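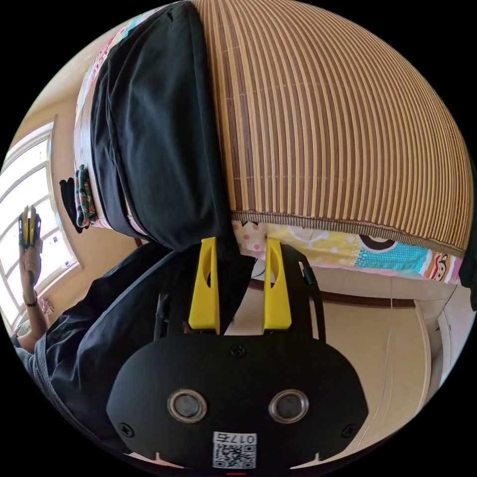 The right-hand gripper at a bedside, with the left-hand unit raised near the window.

Notes on aligning two hand-held grippers in time and space

Posted Aug 29, 2024, by Bezawit Weldu

This entry records the changes made to Urnari, the software that turns our bedroom recordings into training data for a two-armed policy. It is intended for colleagues at Dromness who use the output and have asked why the older episodes had to be processed again. The views on design are my own.

The task in question is the handling of cloth on a bed: picking up garments, drawing a sheet straight, moving a pillowcase from one side to the other. One person holds a gripper in each hand and carries out the task at an ordinary pace. Each gripper records its own video. Urnari must then recover the path of each hand, the opening of the fingers at each moment, and the position of one hand relative to the other. The last of these has caused most of the difficulty.

In the first version, the two recordings were treated as separate problems. Each was given its own map of the room, and the two maps were joined afterwards by matching features that appeared in both. The method was adequate in kitchens, where there are many fixed edges and corners. In bedrooms it performed poorly. A bamboo mat is a particular nuisance to a feature matcher: the slats repeat at even spacing, and the software is quite content to place a hand one or two slats away from its true position. The error is small in the picture and large enough at the fingertips to miss a fold of cloth entirely.

Ruwan Mollah proposed that we build a single map for each room before any task is recorded, and locate both grippers within it. This is now the standard procedure. The operator makes a slow pass of the room with the right gripper, taking in the walls, the window and the bed from several heights. The map is fixed at that point. Later recordings are placed in it and are not permitted to alter it. Cloth on the bed moves from one episode to the next, and a map which continues to learn from cloth will drift with it.

Two further changes followed from this.

The first concerns what the tracker is allowed to look at. We now mask the operator's body and sleeves, the gripper's own fingers, and any region marked as bedding. With a very wide lens, a dark jacket can occupy a considerable part of the view, and it moves with the operator and not with the room. Before masking, a turn of the shoulders was sometimes read as a turn of the gripper. What remains after masking is chiefly wall trim, door panels and window bars. These are plain things, but they stay where they are. Strong daylight remains a concern, and we lock the exposure at the beginning of the mapping pass so that the window bars are not washed out halfway through.

The second concerns time. The two devices keep separate clocks, and a fixed offset measured at the start was found to be insufficient over longer sessions. Urnari now estimates the offset at the start and at the end and assumes a steady drift between them. Episodes in which the two estimates disagree by more than 2 frames beyond the expected drift are set aside for review. I had argued for a stricter limit in January and was mistaken. It rejected good material without improving the result on the arms.

The identity of each device is read from its label at import. Every unit carries a printed code together with a number and a side, and the importer will refuse a session if both files claim the same side. Left and right had been exchanged in a small number of older sessions. The planner accepted these without complaint and produced arms that crossed over one another, which is how the fault was discovered. I regret that the check was not in place from the beginning.

The full set was processed again under the new procedure. Of 1,820 episodes, 205 were set aside. Some 200 of those failed on relative hand position, nearly all in recordings made before the mapping pass was introduced. The remainder failed on timing. We do not intend to repair them by hand, as the rooms can be recorded again for less effort.

Colleagues working on control should note one change in the output. Hand positions are now given in the frame of the room map, and the relative position of the two hands is written as a separate field. Arham, the controller we run on the arms, reads the separate field for any action in which both hands hold the same piece of cloth. It should not be worked out again from the two individual paths, as the smoothing applied to each is different and the small differences add up. A sheet held between two grippers will show this very quickly.

Several matters remain open. Finger opening is still estimated from the video, and dark cloth lying close to the fingertips reduces the confidence of that estimate. Ruwan is testing a version which looks only at the upper edges of each finger. There is also the question of whether the mapping pass could be made shorter. Operators find it tedious - I have done a good many myself and share the opinion - but the shorter passes tried so far have left the far side of the bed poorly covered.

The revised import settings are in the Gebremichael folder, along with the list of sessions to be recorded again. Please do not mix episodes from the old and new sets in a single training run until the old set has been withdrawn.

Contact | © 2024 Bezawit Weldu | Back to top

This site uses cookies to remember your preferences and count visits. By continuing to browse you agree to their use. Accept | Settings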